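Folding (laundry)

Folding is the practice of doubling clean cloth over on itself so that it takes up less room and comes out of the drawer looking decent. I've kept this page on the household wiki going for a while now, and I still change my mind about half of it, so please read it as one person's overview (with a lot of help from Latrice Abernathy, who fixed my terms for the different folds).

Most woven and knitted things get folded along their length first and then across. A shirt has its sleeves turned in over the back, the sides brought toward the middle, and the hem brought up to the collar. That makes a rectangle, more or less, and the rectangle is what people mean when they say something is "folded" as opposed to just draped over a chair!

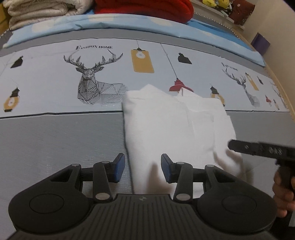
A white garment folded on a gray surface.

There are two big families of fold. The flat fold makes a stack, and it's what I grew up with in Butomby, where every house seemed to have one deep linen cupboard and a firm opinion about which way the edges should face. The upright fold makes a little packet that stands on its own, and it suits shallow drawers. I use flat for sheets and upright for T-shirts, and I go back and forth on sweaters. Sweaters should never hang, though. I'm stubborn about that one.

Creases come from pressure and time. A pile of 10 shirts will mark the bottom one much more than the top one, and linen remembers a hard crease until you iron it again. Si-woo Nam, who ran the linen room at a guesthouse in Trumport, used to refold the spare tablecloths every July along different lines so the cloth wouldn't wear thin in one place. I tried it with my grandmother's good one and I do think it helps.

Printed fabric is its own small subject. Thick, rubbery prints can stick to themselves in a warm closet, so many people fold with the print facing out, or lay a sheet of plain paper between the layers. Prints dyed right into the cloth don't mind either way, and you can fold them however you like. 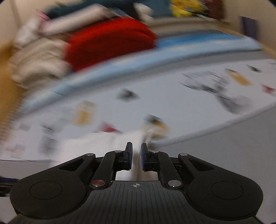
Fitted sheets

Everybody asks about these. Tuck the corners into each other, two at a time, until all four are nested in one pocket, then lay the thing down and fold the curvy side in to hide it. It won't be perfect (mine never are), but it will stack. In Bakside we just called this "boxing the sheet," and I haven't heard the phrase anywhere else, so if you know where it comes from, please add it to the talk page.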